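Skustwood open-back headset – worth it for a small living room?

pukov_pete_fan
Hi all, I've been going back and forth on this for ages and figured you folks would have opinions (you always do!). My old headset has a crackle in the left ear, and I'm torn between the Skustwood open-back and the Dhillon wireless. Mostly co-op games in the evening, and a lot of talking. 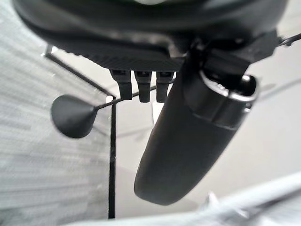

Page 7 of 12

lowtidegamer
Welcome back! I've had the Skustwood since February and I just love how airy it sounds. Footsteps are easy to place and my ears never get sweaty. The mic is only okay – my friends say I sound like I'm calling from a hallway.

mapleandmods
I'll have to disagree a little, sorry! Open-backs leak, and in a shared living room everybody hears your game. The Dhillon weighs 277 grams, so it's a bit heavier on the head, but you stop noticing after a match or two. My whole household is happier for it.

Settings I'd try before spending any money:
1. Turn off the virtual surround and play a full evening in plain stereo. 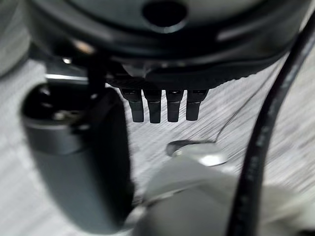
2. Drop the mic gain a notch and move the boom closer to your chin.
3. Try another cable, if yours comes off. Mine was the whole problem once.

lowtidegamer
Fair point on the leaking, I live alone so I forget. I don't agree about stereo for everything though, the surround on the Fleltness amp is lovely in racing games.

pukov_pete_fan
Thank you both, so kind of you to write all that out! Swapped the cable and the crackle is still there, so shopping it is. Leaning Dhillon, and I'd be playing from the sofa.

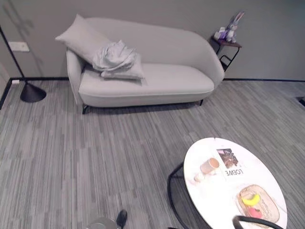
Gray sofa and side table

mapleandmods
Oh, that looks comfy! Do let us know how you get on with the mic.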